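Changing a street name in Clivside - how do we get the council to take it seriously?

Local democracy > Streets and public places

mapsandmarmalade

Hello all! First post after years of reading, so be gentle.

I live on Station Approach in Clivside, which made perfect sense when there was a station to approach. The line went decades ago, the station building went after it, and what we have now is a turning circle and a very nice hedge. We also have delivery drivers who ring from the other side of town, where the present station is, asking why they can't see number 12. Visitors do it too. So does the odd taxi, at the residents' expense.

A few of us got talking at the summer street party and somebody asked why we don't just go back to the old name. We looked it up in the library and it's lovely: the road was Hoani Walk on the earliest town map they hold, long before the railway came. One of the librarians got quite excited with us and found a rates book with it in as well. Since then it has rather taken off. There are 84 homes on the road and nearly everyone we've spoken to is either keen or doesn't mind. A couple are firmly against and I do understand their reasons (one has a business registered at the address, the other has lived here longest and says a name is a name).

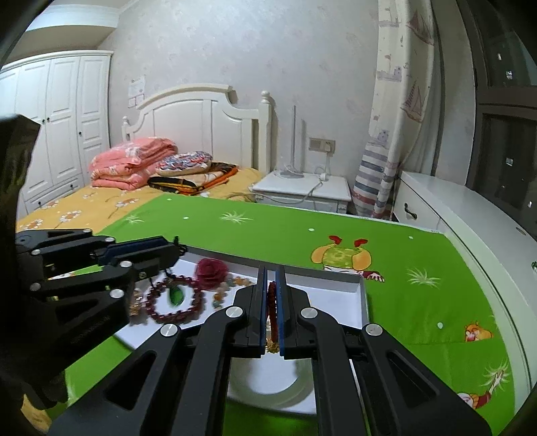
Dark red beads over the tray, pale green bangle beneath.

What I can't work out is the proper way to ask. The council website has a page on naming new streets, all aimed at developers, and nothing I can find on changing an old one. There's a petitions page that says 400 signatures gets you a debate at full council, but that seems a lot for one road, and I'm not sure a debate is even what we want. I rang and was put through to highways, who put me through to planning, who said try highways. Everyone was very nice about it!

So, do we start with a petition, or our ward councillors, or a letter to some particular officer? Does every household have to agree? And has anybody here done it and lived to tell the tale? I'd love to hear how it went, good or bad. I've got a folder and everything.

tenpastfour

Oh I love this! We did exactly this in Konuvwood, the next district along from you, and I was one of the people knocking on doors. Different council so check everything, but I think the shape of it will be much the same.

Don't start with the petition. I know it's tempting, it feels like doing something, and you get to stand outside the bakery with a clipboard. But a full council debate is a blunt tool for this. It ends in a vote to "note" the matter or to ask officers for a report, and you could have asked for the report yourselves months before. It also pulls in people from right across town who will never have to change their address, and the mood gets heated quite fast. We had a big argument in the local paper about a road with a duck pond and a postbox.

What worked for us was finding the right desk. Ask for "street naming and numbering", in those words. In ours it was one part-time officer who sat with the land charges people, and she was marvellous. She sent the policy by return of email. It did exist, it just wasn't on the website. Ask for the policy on renaming existing streets, the fee if there is one, what level of agreement they want from residents and who takes the final decision. Get that last one in writing. In some places it's an officer, in some it's a committee, and you'd pitch your letter differently.

On agreement, it depends on the council and on which bit of law they're using, so please don't take a figure from me or from anyone's brother-in-law. Some want a big majority of the people who pay council tax on the street, some hold a proper ballot with papers through the door. We thought we had it sewn up from chatting over walls, and then when the forms went round a surprising number of the yeses turned into don't-knows. They weren't against it. They'd started thinking about driving licences.

So do the boring sheet early. Ours was one side of paper with everything that has to be told about a change of address: bank, licence, car insurance, pension, doctor, vet, employer, the lot. On the back we put what the council does for you (in our case they told the post people, the emergency services and the electoral roll). It took three evenings to write and it was worth more than all the history put together. People who were wobbling mostly wanted to know how much bother it would be, and once they could see it on a sheet they relaxed.

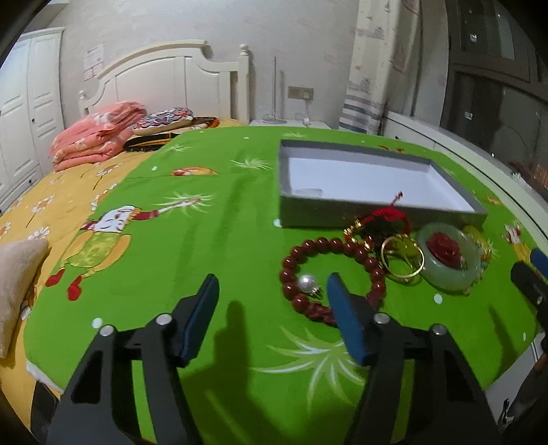 We also wrote down the things we didn't know, with a note of who we'd asked and when. That went down really well. One chap who had been dead set against us came round to say he still disagreed but he thought the sheet was very fair, and he ended up helping deliver it.

The business at your address deserves a separate visit, with cake if possible. Stationery, signs, the van, the registered office, it adds up. Ask the council whether there's a changeover period when both names go on the sign. We had one, with the old name in smaller letters underneath, and it took a lot of the sting out. I still rather like it, to be truthful, and I'm sad they'll take it down in October.

As for the councillors, yes, tell all of them, and do it before they hear it from somebody cross. Ask them to be aware and not to lead. Ours wanted to put it on a leaflet and we had to ask very sweetly for them not to. The minute it belongs to one party the other lot have to find something wrong with it.

Oh, and check the name! They'll reject anything that sounds like a street already in the area. We lost our first choice that way. Your old map is a real help here, and the rates book even more so. Take good clear copies and write the library's reference on each one.

It took us the best part of a year and I would do it again tomorrow. The day the sign went up there were people out in slippers. Good luck, and please come back and tell us!

bus_lane_bob

its on the dorico site. thats the consultation thing clivside use now, you make an account and theres a form under streets. i used it for a dropped kerb and they answered in the end. dont bother ringing

quietcornerplot

Lovely question, and the long reply covers most of it. I'm in Clivside too, over by the allotments, so I can add a few local bits.

The Dorico form mentioned above does exist, but pick "Other street matter" and put "renaming, existing street" on the first line of the box. If you pick "Street name" it goes off as a damaged sign report and a very cheerful man comes out to look at your post. I speak from experience. It also times out, so type your text somewhere else first and paste it in.

I asked about renaming at a ward surgery a while back, for a footpath in my case. I was told that the council here sends out its own letter to every household once it has a sensible first request. They don't accept a residents' own door-knocking results as the vote, though they're pleased to see them. I also came away with the impression that silence isn't treated as a yes, so you'll want your don't-minders to send the form back! That may have changed, so do ask. Their letter gave people up to 4 weeks to answer when they did it for the lane behind the fire station, which is plenty unless it lands in August when half the road is away. Ask about timing. They were very happy to be asked.

I'd disagree a little with tenpastfour about petitions. I wouldn't go for the full 400, no, but a short signed letter from the street itself is a good thing to attach. Put the address next to each name and keep it to people who live there. It shows the officer it isn't one person with a bee in their bonnet. And include the objections, in the words of the people making them if they'll let you. Your neighbour who says a name is a name has a point that the council will hear sooner or later, and it reads much better coming from you first.

One more, and it's the bit I enjoy most. If the renaming falls through you can still ask for a heritage plate under the existing sign, "formerly Hoani Walk" or something like it. It's a separate process and far gentler, with no change of address for anyone. It won't help your taxis, I'm afraid. For those I'd get on to the mapping companies now, whatever happens with the name, and ask for the pin to be checked. Our path was in the wrong field entirely and it was put right after a couple of polite messages.

Surgeries are in the library at half past ten in the morning, upstairs, and there's usually hardly a queue. Bring the folder!

mapsandmarmalade

Thank you, thank you, this is brilliant! I've emailed street naming and numbering using exactly those words and had a real reply within the afternoon, with the policy attached. It's four pages and I've read it twice. The decision goes to an officer unless there are objections, and then it's a committee, so with our two it will be the committee.

I'm starting on the boring sheet tonight. tenpastfour, would you mind if I borrowed your list of who to tell? I hadn't even thought of the vet. And quietcornerplot, I'll very likely see you upstairs at the library - I'll be the one with the map.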